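Gramow Community Help > Home and Craft > Tables and Work Surfaces

How do I protect a white tabletop that has to do for everything?

Posted by Anum Awan

We moved in January and the only large table that fits the new place is a white one. It gets used for homework, sewing, glue, model kits and dinner. In the old house we had an ugly oak table and didn't care what happened to it. This one shows everything. I already have a faint ring from a mug and a thin blue line from a ballpoint that I can't shift.

I tried a clear vinyl cover and hated it. It smelled for weeks, my forearms stuck to it, and crumbs got underneath anyway. A tablecloth slides around and the sewing machine drags it.

What I want is something that covers most of the top, lies flat, and can be taken off before we eat. The table is used with the long side against a wall, if that matters. I would like to spend as little as possible but I will pay for something that lasts. Also, does anyone know how to get the ballpoint out? I've tried dish soap and a melamine sponge, and I stopped with the sponge when I thought I saw the shine going.

4 replies hidden by filter. Showing 2 replies.

Mudassar Ghauri
Helpful: 29

Go with a big brown covering and leave a border of table showing. I have done this for years on white tops and it is the cheapest thing that works.

The color matters more than people think. White paper shows every mark and you want to change it all the time. Black shows dust and thread. A dull brown hides most things, and small bright pieces are easy to find on it.

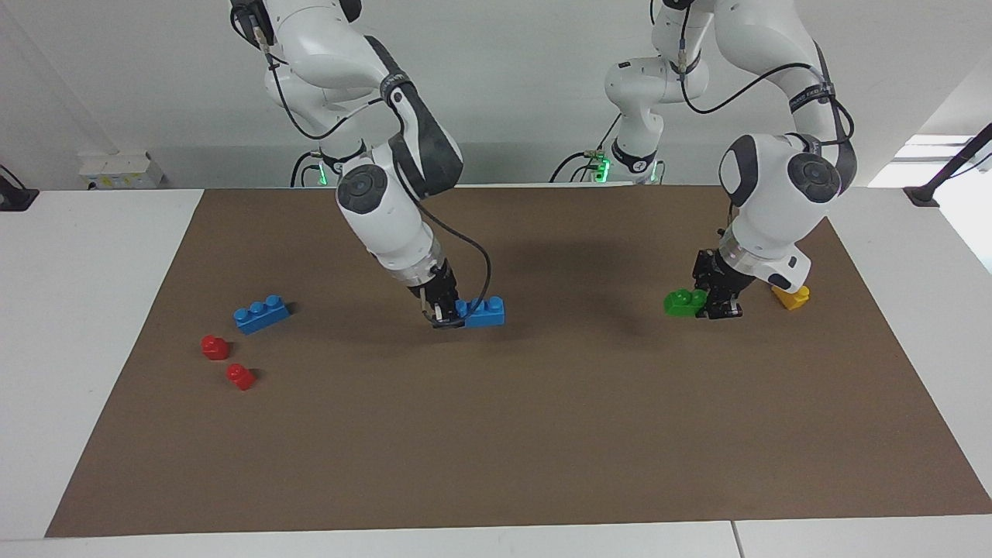
Brown mat on a white tabletop, toy blocks on top.

You don't need to cover the table right to the edges. If the cover hangs over, sleeves catch it and it creeps. If it stops a little short it stays put better, and you can wipe the strip around it without lifting anything. I cut mine so I have two fingers' width of white on each side.

For paper, buy the heavy kind on a roll. The thin stuff sold for wrapping parcels tears as soon as you lean on it with a pencil. Trudard sells a wide roll and I got 8 covers out of the last one. Unroll it the evening before, turn it so the curl faces down, and put books on the corners overnight. In the morning it will lie flat. Hold it down with low-tack painter's tape, short pieces at the corners only. Don't run tape all the way round. The paper moves a bit when the weather changes and it will ripple in the middle if it has nowhere to go.

Paper will not stop liquid. For paint or wet glue put a tray on top of it. For the sewing machine use a square of rubber shelf liner under the feet.
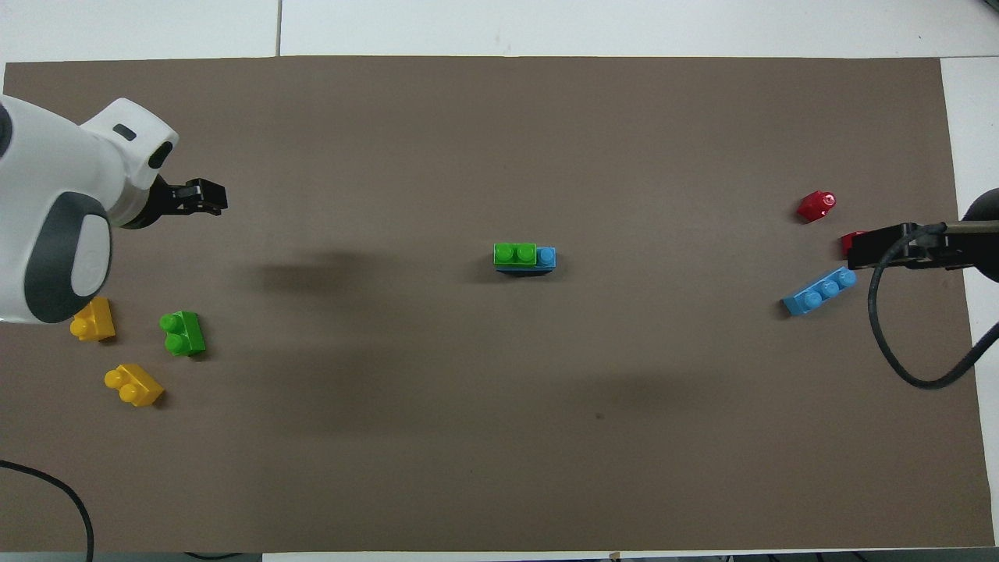
If you would rather not keep replacing it, a mat is the next step up. Check what the back is made of before you leave it on a white table for months. Some rubber backings turn a white surface yellow, and that does not come out. Felt or cork backing is safer. Lift it once a week in any case and wipe underneath, grit gets in there and scratches.

Ballpoint: rubbing alcohol on a cotton swab, on the line only, then wipe with a damp cloth straight away. Try it first on the underside or near a back corner. If the finish goes tacky, stop. You were right to put the sponge down. It's an abrasive, and a dull patch on a glossy top is harder to live with than a pen line.

For the mug ring I can't say without knowing what the top is made of. If the table came with a care sheet, read that before trying anything stronger.

Anum Awan
Reply to Mudassar Ghauri

Thank you. The alcohol took out nearly all of the line. I have ordered the paper. No care sheet, the table came with the apartment, but there is a sticker underneath that says Celtix and I will see if they answer emails.

abbasi_fan_200
Helpful: 1

just get a desk pad from Abbasi, i have had two. the bigger one is better. they do a grey and a brown. mine was rolled up in a tube and took ages to go flat but its fine now

dont use the spray cleaner on it, it goes streaky

Thread status: open. Log in to reply or to mark a reply as accepted.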